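Wednesday, sim bench, Flosden scene set

Started 9:40. Goal for the day was to get the bottle task through the generator and decide whether any of it is worth passing on to Costigan for training. I said last week I thought the answer was no. Writing down what I saw so I can't change my story later.

Setup. Marble tabletop, arm on its pedestal at the side, the usual junk drawer of props thrown on top. Scene randomizer is Nutik's, the current build, default clutter list. Planner seeds the grasp, then the scripted policy takes over. Seed list has 21 entries. I ran all of them twice, once with the shadows setting we used in September and once with the new one, and then pulled stills from both views to look at by hand. I don't trust the success flag. It reads object height and finger width and nothing else, and a bottle that has been wedged against a finger passes just as well as one that has been held.

What bothers me about the default clutter list: it was put together to look busy. Spray bottle, apple, paper towels, an antique machine with brass all over it. When did anybody last ask for a bottle to be picked up next to an antique machine? The argument for it is variety. My argument against is that variety in stuff the arm never touches is cheap, and we keep reporting it as if it were the other kind. The bottle is the same bottle. Move the apple a foot and you have a "new" example on paper.

Second complaint, and I will keep making it until it gets fixed. The side view and the gripper view do not tell the same story. From the side a grasp on the neck looks tidy, you can see the fingers and the bottle and the table and you relax. From the gripper the bottle goes dark just where it meets the finger. That is the part the policy has to learn from. If I can't tell glass from finger at full size I don't see why a network should do it on the shrunken copy.

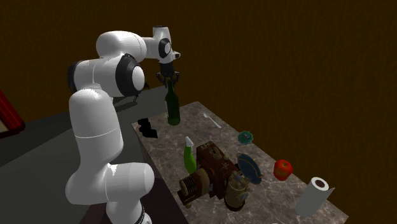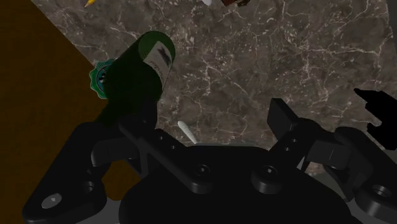
Bottle task, side view first (bottle upright, fingers at the neck), then the gripper view with the bottle on its side.

Notes from going through the stills:

Upright bottle is the easy case and we have far too much of it. Neck is slender, the fingers close on it from straight above, approach hardly varies from seed to seed. I would bet a policy trained on these learns "go to the green thing, come straight down" and stops there. Tipped bottle is where it gets interesting, and there the scripted policy has no real plan. It uses the upright approach with the wrist turned. Sometimes that will work. I'm not calling it a demonstration.

The label is too blurred to read in the gripper view. Doesn't matter for grasping. Does matter if Tirner still wants to add instructions like "pick up the bottle with the label facing out," which was on their wish list. I would tell them to drop it or pay for the bigger render.

Small white thing between the fingers in the same view. I can't tell from the picture if it is a capsule, a piece of chalk or an eraser, and I've looked at it more than it deserves. It is also the brightest thing in the middle of the view. So the spot your eye goes to first is an item with no part in the task. Either name it in the metadata or take it out. Right now the language labels mention only the bottle, so the network gets a bright object between the fingers and no word for it.

Solid black shape along the right edge of the gripper view. No surface detail at all. Could be part of the arm, could be an unlit prop right up against the camera. Need to check the material assignments before anything else gets generated. If it's a missing texture then every run in the batch might have it and I would rather know today.

Lunch, then an argument over chat about whether to filter or regenerate. My position, for the record: filtering with a flag I don't believe in just gives me a smaller pile I don't believe in. Counterargument was compute time. Fair, but — the render is the cheap part. The hours go into people looking at stills afterwards, and I'm the one looking.

Afternoon. Added a contact check to the success test. Both fingertips must be touching the bottle body or neck, held for 2 seconds, with nothing else in contact. Only tested it on 2 seeds so far, and it disagreed with the old flag on both of them. Small sample, don't quote it. Could easily be my check that is wrong, the contact mesh on the bottle is coarse and I haven't looked at the neck closely.

Not sending anything to Costigan this week. They can have the upright runs if they insist, marked as upright only, with the old flag named as the old flag.

To do:
Find out what the black shape is.
Split the index by bottle pose, upright and on its side.
Fill light under the palm, then render the gripper view again with the same seeds.
Ask Nutik if the clutter list can be weighted by distance to the target. Asked before, got a maybe.
Look at the neck mesh before trusting the contact check any further.

Left the second batch queued but paused. Please don't unpause it.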